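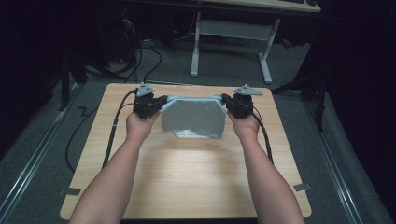
2025-10-08

Brustumix hand-held pair, trial kit from Jullance, second go at cloths.

Table as before, lights as before. Both units on their own cables, no adaptor this time. Firmware left alone, the update note says it changes the trigger feel and I want the first lot comparable with the second before we touch anything.

What we are meant to be deciding: buy the pair, rent the pair, or send it back and carry on with the old ones. Quote is 1758 to buy, 354 a month to rent, 2 months minimum. Pads are extra either way. Ambrosio (our job name for the cloth folding work, for whoever reads this at Brirnville) needs a yes or no from us before any money moves.

Grip on thin cloth — good. Better than I wrote in September, when I was squeezing far too hard and blaming the pads. Light squeeze, catch the corner a finger's width in, lift both sides together. Pulled tight along the top edge it holds without creeping. If one hand goes up first the low side slides out, so that is technique and should go in the instructions, which at present say nothing at all about two-handed work. Four pages on unboxing though.

Corners flat on the table are still the weak spot. The pads are blocky at the tip and you end up pushing the cloth along instead of getting under it. Tried coming in shallow, tried pinching up a ridge and walking along to the corner. Ridge works but slow, and it leaves a crease that then has to be shaken out. Jullance list a thinner pad. Not in the trial box. Ask.

Trigger: stiff for the first few minutes, then fine, or my hand gets used to it. Left one stiffer than the right. Swapped hands to check, it's the unit and not me.

Weight ok standing up. Not ok sitting, wrists start complaning. Chair away.

Cables are the thing I keep swearing at. Long enough, but they leave the unit on the side where your forearm wants to be, and crossing hands for the fold means one cable drags over the work. Clip at the elbow helped. A right-angle plug would help more. Did not try tape on the sleeve, worth a go.

The view down between the jaws is useful and I had undersold it. Open wide you get both pads and a good strip of table in the gap, so you can see what you are about to close on. Quick moves are another matter, cloth goes to a smear if it's swung about. Slow down for the lift, or ask whether the exposure can be set by hand. Couldn't find it in the menu.

Linkage: slight play at the pivots, same both sides. Bushings look clean. Wrote down the play on the sheet in the drawer so we can compare at the end of the trial. Would like to know if those are a part we can order or if the whole finger goes back to them.
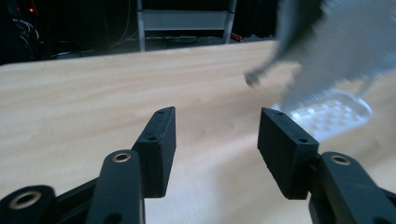 Note back from Brirnville, pasted in so it doesn't get lost: We'd rent. The quote for buying leaves out pads and the service visit, and the service visit is 624 on its own. Also please test with the heavier cloths before you say yes to anything, the thin ones flatter every gripper we have had in.

Fair on the heavy cloths. Had not seen the service figure, it's on a separate sheet at the back of the quote, found it now. Need to ask if the visit is compulsory or only if something breaks. If it's compulsory buying looks a lot worse, and five months' rent is already over the purchase price without it, so the sums depend on how long Ambrosio runs. Which we don't know.

To do
heavy cloths, same table, same lights
thin pads — ask Jullance, and the price per set
left trigger, report it, see how fast they answer
right-angle plugs
exposure setting
is the service visit included in rental, get it in writting
firmware only after all of the above

Leaving both units out on charge-free stand, power off at the wall. Please don't wind the cables round the handles, the plugs don't like it.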